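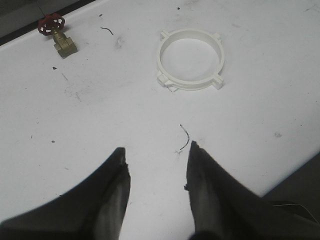 Briller Brass Gate Valve, Threaded

Shut-off valve for household water lines

Item group: Plumbing > Valves > Gate valves
Sold individually
Ships from: Lirside warehouse

Overview

The Briller gate valve is a manual shut-off for cold and hot water lines in homes, workshops and small farm buildings. It has a brass body, female threads at both ends and a red handwheel. Turning the wheel clockwise lowers a solid wedge across the bore. Turning it counterclockwise lifts the wedge out of the way, so a fully open valve puts very little restriction on the flow.

Gate valves are meant to be fully open or fully closed. Left halfway, the wedge chatters and the seats wear. If you need to throttle flow to a garden tap or a radiator, look at our globe valves instead. If you need a quick quarter-turn shut-off, see the ball valve page.

Sizes in stock

1/2 inch
3/4 inch
1 inch
1 1/4 inch

The 1 1/4 inch size is out of stock at Pridside until April. Orders for that size are being filled from Lirside, and you may get a separate tracking number.

Specifications

Body: brass
Handwheel: painted metal, red
Wedge: solid, brass
Stem: non-rising
Bonnet: screw-in
Packing: replaceable, held by a gland nut
End connections: female pipe thread, both ends
Maximum water temperature: 80 °C
Flow direction: either
Not for gas, fuel, steam or compressed air

Installing

Shut off the supply upstream and drain the line. Clean the pipe threads and check that they are free of burrs. Wrap the male threads with tape or apply a sealing compound suited to drinking water, and keep it off the first thread so nothing gets into the bore.

Close the valve before you thread it on. Hold it by the hex nearest the pipe you are working on. Using the far hex puts a twist through the body and can spring the seats out of line. Do not use the handwheel as a lever.

The stem can point up or sideways. Avoid mounting the valve with the stem pointing down, as grit settles in the bonnet.

Open the supply slowly and check both joints and the gland nut. A slight weep at the stem on a new valve normally stops with an eighth of a turn on the gland nut. Stop there and check again before going further.

Upkeep

Close and reopen the valve twice a year. When opening, run the wheel to the stop and then back it off a quarter turn, which keeps it from seizing in the open position. If the wheel feels stiff, loosen the gland nut slightly, work the stem and retighten.

Spare parts

Handwheel with nut, red
Packing set (17 pieces, fits all four sizes)
Gland nut, by size

The older Górecki handwheels have a square hole and do not fit the Briller stem.

Customer questions

Can I use it on a well pump line?
Yes, on the house side of the pressure tank. Fit a strainer ahead of it if your water carries sand.

Does it come with tape or unions?
No. Both are sold separately.

I have an old valve with no markings. How do I find the size?
Measure the outside diameter of the pipe and compare it with our thread chart. Pipe sizes are nominal, so a 1/2 inch pipe measures larger than half an inch. You can also send the measurement to Farah Hutapea at the parts desk.

Ordering and returns

Box quantity is 80. Trade accounts ordering 400 or more in one size should ask Cor Claeys for a written quote before placing the order. Unused valves can be returned if there is no tape or compound on the threads. Return freight is paid by the buyer unless we sent the wrong size.

Page updated 22nd February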